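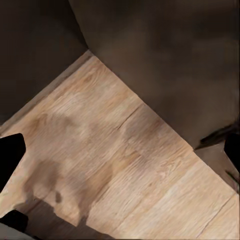
9 March 2019. Sim kitchen build back up after the overnight crash. Reset the episode counter to 1,845 and threw out 2 with dropped frames. Jihad Ghanem wants the wrist views kept at full rate. I would store every third one, but the disk is his.
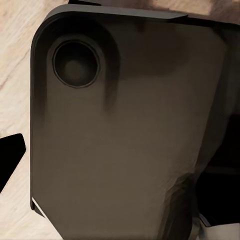
Close view, dark panel with the round recess, wood behind.

Spent the afternoon on the microwave task. Teleop lag is down to 79 ms. Labels still follow the old Kurnis scheme, so "grasp" and "contact" share a code. Split them before the next training run.

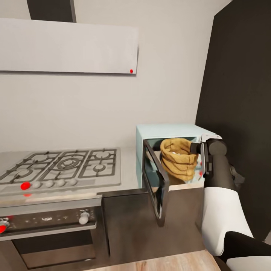
Gripper on the yellow bag, microwave door open.

Seul-gi Lim checked 3 of my episodes and disagreed on one release time. Relabeled it. Still to do: vary the start pose, ask Sorin about the June freeze.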